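Lost property sorters wanted, Sidthorpe depot — part time, start asap

Two people needed, possibly three. Evenings and one weekend day.

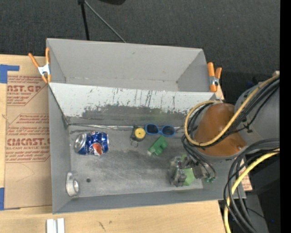

Grulent handles left-behind items for the Wandham bus routes and the two leisure centers. Stuff comes in by the sack. Sunglasses, keyrings, rolls of tape, odd bits of plastic that belong to something, and a lot of plain trash mixed in with it. Crushed soda cans every single day. Your job is to get it out of the bin, decide what it is and put it where it goes.

What you'll be doing
Tipping sacks into the sorting bins, one sack at a time please
Pulling out trash and recycling first
Tagging anything a person might come back for (keys always, even one key, even a keychain with no keys on it)
Logging it on the Choo system — description, color, where found. "Blue sunglasses" is fine. "Glasses" is not, we have drawers full of glasses
Shelving by week
Answering the claims phone when Ah-rin is on break

We had 2,000 items through in July alone and the backlog has not gone away. 346 still untagged as of this morning.

Hours
Mon to Thurs 5pm to 9pm, plus either Saturday or Sunday 10 to 2. Swaps are OK if you sort it out between yourselves and tell us before the shift, not after.

Pay
11 dollars an hour, paid every other Friday. Gloves and apron supplied. Bring your own shoes, closed toe, no exceptions.

You should be
Okay on your feet for four hours
Able to lift a full sack to bench height, or ask for help with it
Neat handwriting for the tags, or at least readable
Careful. People do come in for a tape measure thats worth three dollars and they want that exact one

No experience needed. Warehouse, thrift store or mail room work is a plus. Spanish or Korean useful for the phone but not required. Must be 18 or over. We do a background check becuase of the wallets and phones, takes a week or so, you can't start until it's back.

The bins are old and scratched up but they get emptied and wiped every night, last person out does it. Parking behind the building, the 84 bus stops across the road.

To apply
Drop a note at the front desk marked for Hyun-seo Seol, depot manager. Name, phone number, which weekend day you can do. Resume if you have one, half a page is plenty. Questions about shifts go to Ah-rin Lim, same desk, best after 3.

Short trial shift for everyone we call in, two hours, paid.

Posted 14 November 2020. Open until both spots are filled.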